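ノート 2018年10月11日
Dretville／布もの折りたたみ、両手の相対姿勢の補正

出た！　先に書いておく。左右のグリッパの相対姿勢を、互いのカメラに映った相手の指で引き戻すやり方、効いている。Brekerの双腕で上着の二つ折りをやらせて成功率69％。補正なしで学習した方策は同じ服、同じ初期配置で半分に届かなかったので、これはもう偶然とは言わせない（と言いつつ、明日もう一回まわす）。

経緯を忘れないうちに。
1月に始めたときは、左右それぞれの軌跡をSLAMで別々に出して、あとから共通の地図に載せればいいと考えていた。片手の作業ならそれで十分で、カップを置くのも引き出しを閉めるのもきれいに学習できた。ところが布になったとたんに駄目。布は両手の間隔がすべてで、左右が別々に少しずつ流れると、再生したときに引っ張りすぎるか、たるませすぎるかのどちらかになる。絶対位置のずれはあまり痛くない。痛いのは左手から見た右手の位置。ここを長いこと取り違えていた。マーカーを増やす、部屋を細かく地図化する、といった方向にだいぶ時間を使ってしまった。

床での作業というのも相性が悪い。マットは模様が繰り返しで特徴点が似た顔をしているし、肝心の布は動く。動くものに特徴点が乗ると、SLAMは自分が動いたと思い込む。布を大きく持ち上げた瞬間に軌跡がすっと横滑りするあの現象、ログを見返すとほぼ全部これだった。Ollariの前処理で布の領域をマスクする案も試したけれど、マスクすると今度は画面に残る特徴が足りなくて、かえって途切れる。

それで発想を変えた。広角なので、片方のカメラには作業中ほとんどいつも反対側のグリッパが入っている。入っているなら使えばいい。黄色い指は形がわかっているし、色が立っているから検出も楽。検出した指の輪郭にモデルを当てて、相手の姿勢を自分のカメラ座標で直接出す。これを左右両方からやると同じ量の測定が独立に手に入る。あとはグラフに相対姿勢の拘束として足して、全体を解き直すだけ。

やってみたら拍子抜けするくらい素直に効いた。どうして1月にやらなかったのか！

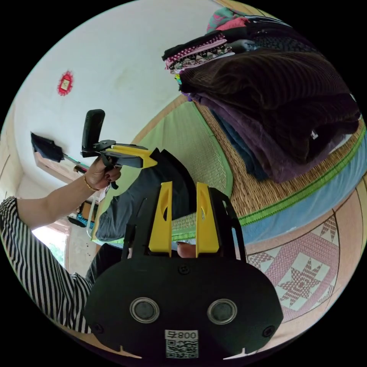
Pin-yu Chouからすぐに、両方の映像の時刻がずれていたら相対姿勢の拘束はむしろ毒になるのではないか、止まっているときだけ合って見えるのではないか、という指摘。まったくその通りで、最初の版は時刻合わせをファイルの先頭で一度やっただけだった。長い収録だと後ろの方で左右が離れていく。手が速く動いている区間だけ残差が大きく、止まると小さい、という教科書みたいな出方をしていたのに、こちらは輪郭当てはめの誤差だと思って検出器ばかりいじっていた。

直し方。時刻のずれを定数ではなくて、ゆっくり変わる変数としてグラフに入れた。左から見た右、右から見た左、この二つが同時刻なら互いに逆変換になるはずなので、そこから外れた分を時刻のずれに押しつける。手がじっとしている区間では情報がないから、動きの速い区間に自然と重みがつく。Pin-yuには午後にもう一度残差の図を見せて、これなら納得と言ってもらえた。速度と残差の相関がきれいに消えている。この図は次の報告に必ず入れること。

精度の確認。治具で左右を固定した状態から動かして、間隔の推定値を真値と比べた。ずれは最大6ミリ。悪いのは相手が画面の端ぎりぎりに来たときで、広角の歪みがいちばんきついところだから、しかたないといえばしかたない。内側にいる間はずっと落ち着いている。端の校正をやり直せばもう少し詰まると思うが、布の作業なら今の値で足りる。指の幅より小さければ、つまみ損ねの原因にはなりにくい。

データの話。学習に使ったのは511本。収録はDuangkaewの部屋で、マットに座って服を置いて、たたんで、横へ寄せるという流れをそのままやってもらう形にした。台の上で撮ったデータは混ぜていない。混ぜた方がいいのか、混ぜない方がいいのかは未検証。Seon-mi Yoonは混ぜる派、自分はまだ混ぜない派。理由はカメラの高さの分布がまるで違うからで、床だと手首がぐっと寝て、指先が布に対して浅い角度で入る。台だと上から立てて入る。この二つを一つの方策に平均させると中途半端な角度で突っ込むのではないかと心配している。Seon-miの言い分は、観測に自分の姿勢の履歴が入っているのだから方策の方で区別がつくはず、というもの。確かに。来週の計算枠が取れたら両方まわして決着をつけたい。楽しみ。

除外したデータの基準もここに残しておく。
・相手の指が長い間どちらのカメラにも映らなかったもの
・時刻のずれの推定が途中で飛んだもの
・片手を離して別のことをしたもの（途中で電話が鳴ったとか、そういうの）
・補正前後で布をつまんだ位置が明らかに食い違うもの
最後の項目は自動で拾えないので目で見て決めている。ここがいちばん時間を食うし、いちばん人によってぶれる。

方策の側は何も変えていない。ここは強調しておきたい！　画像のエンコーダもLSTMもOllariに元から入っているもので、学習率もそのまま。行動の表し方だけ、絶対座標から「左手は直前の自分に対して、右手も直前の自分に対して、加えて左右の間の相対姿勢」に替えた。相対姿勢を行動に入れるだけで補正をしなかった場合も試したが、こちらは絶対座標と大差なし。つまり表し方の手柄というより、中身の数字が正しくなった手柄だと読んでいる。切り分けとしてはまだ弱くて、補正した軌跡を絶対座標で学習させた組み合わせが抜けている。明日の朝いちばんに投入する。

Brekerでの試験で面白かったこと。失敗の種類が変わった。前は引っ張りすぎで服ごとずれて、そこから先は何をしても戻らなかった。今回の失敗はほとんどが最初のつまみで、布の縁に指が届かずに空を挟むか、逆に深く入りすぎて下の生地まで一緒につまむ。つまんでしまえば、その後の運びはもう見ていて気持ちがいいくらい安定している。両手がちゃんと間隔を保ったまま弧を描いて降りてくるのを見たときは、となりの席まで聞こえる声を出してしまった。

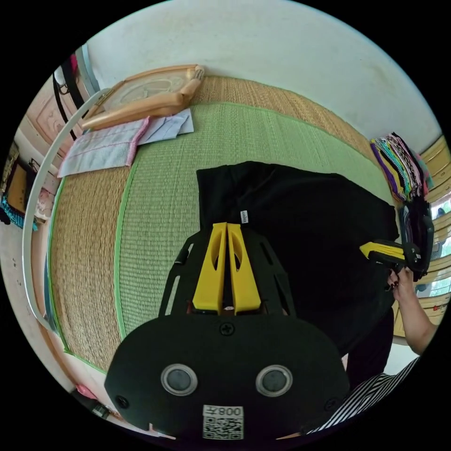
次に詰めるべきは、つまむ位置をどう評価するか。布には決まった原点がないので「縁から何ミリ」と言っても、その縁がしわで動いてしまう。人の目で採点すると、さっきの除外作業と同じでぶれる。そこで、服に縫いついている動かない目印を使うことを考えている。黒い無地の服でも、上の方に小さな白いタグがついていれば、黄色い指先がそのすぐ手前で布に触れていることは誰が見ても同じように読める。タグの位置と向きを取って、指先までの距離を服ごとにそろえて記録すれば、人のつまみ方の癖と、方策のつまみ方の癖を同じ物差しで並べられるはず。緑の地に黒い布なら輪郭も抜きやすい。タグのない服をどうするかは別に考える（縫い目？　ボタン？）。

Seon-miにこの案を話したら、タグは裏返しに置かれたら見えないよ、と即答された。うーん、そうなんだよなあ。ただ、見えない場合は見えないと記録しておけばよくて、見えたものだけでも分布が取れればまずは十分だと思う。Pin-yuは、タグを方策が手がかりとして覚えてしまう可能性を気にしていた。これは確かめる価値がある。テスト時にタグを布テープで隠して、つまみの位置がどのくらい動くかを見る。もし大きく動いたら、それはそれで発見なので書ける。

指の閉じ具合についても一つ。人は布に触れる前から指をかなり閉じ気味にして、先をそろえて布に当ててから少しだけ開く、という動きをする人と、大きく開いたまま入って一気に閉じる人がいる。軌跡を重ねるとはっきり二つの群れに分かれる。方策はどうもその間を取っていて、半開きで布の縁に着く。最初のつまみで空を挟むのはこのせいではないか、というのが今日の仮説。LSTMの出力を混合ガウスにすれば群れのどちらかを選んでくれるようになるはずで、Ollariにはその出力層もある。使っていなかっただけ。これも明日。欲張りすぎか。でも今日は勢いがあるうちに並べておく。

検出器の弱いところ。
・窓や戸口の光が強いと、指の黄色が飛んで輪郭が痩せる。痩せた輪郭に当てはめると、相手が実際より遠くに出る。露出を固定するか、輪郭の痩せを不確かさとして扱うか。後者がよさそう。
・服に黄色が入っていると取り違える。形で弾いているので大事にはならないものの、残差がたまに跳ねる。ロバスト核で今は抑えている。
・相手の指が持ち手の手や袖で隠れると姿勢が片方向だけ決まらない。決まらない向きの重みを落とす処理を入れたら安定した。これは入れて正解。

コードの置き場所は共有の下の relpose 、枝は手元の名前のまま。設定ファイルの時刻ずれの初期値は必ずゼロにしておくこと。前回の収録の値が残っていると収束はするけれど、最初の何フレームかが変な方向に引っ張られる。今朝それで小一時間悩んだ。

グラフを解く時間はまだ長い。収録一本の長さとだいたい同じくらいかかっていて、まとめて流すと一晩つぶれる。相対姿勢の拘束を全フレームに入れているのが無駄で、間引いても結果はほぼ同じに見える。ただし間引きすぎると時刻ずれの推定が鈍る。動きの速い区間は残して、遅い区間だけ間引く、が素直だろう。Pin-yuがやってみると言ってくれたので任せる。ありがたい！

Dretvilleの定例に出す図の候補。補正前後の左右間隔の時系列、速度と残差の散布図、Brekerでの失敗の内訳。動画は両手で弧を描いて降りてくるあの場面を絶対に使う。失敗例も同じ長さで並べる。

明日やること
・補正あり＋絶対座標の学習を投入（これが先）
・混合ガウス出力に替えた版
・今日と同じ条件でBrekerの試験をもう一巡
・画面端の校正板の撮り直し。板を床に寝かせて、手首を寝かせた角度でも撮る
・タグの位置を付けるための簡単な画面を作る。Seon-miに触ってもらってから形を決める
・Duangkaewに次の収録の予定を聞く。柄の入った服を多めに頼む

追記。帰る前にもう一度だけと思って、学習に入っていない薄手の上着をBrekerの前に置いてみた。最初のつまみは外した。二度目で縁をとらえて、そのまま最後まで折った。端が少し斜めだったけれど、ちゃんと二つに折れていた。ログは残してある。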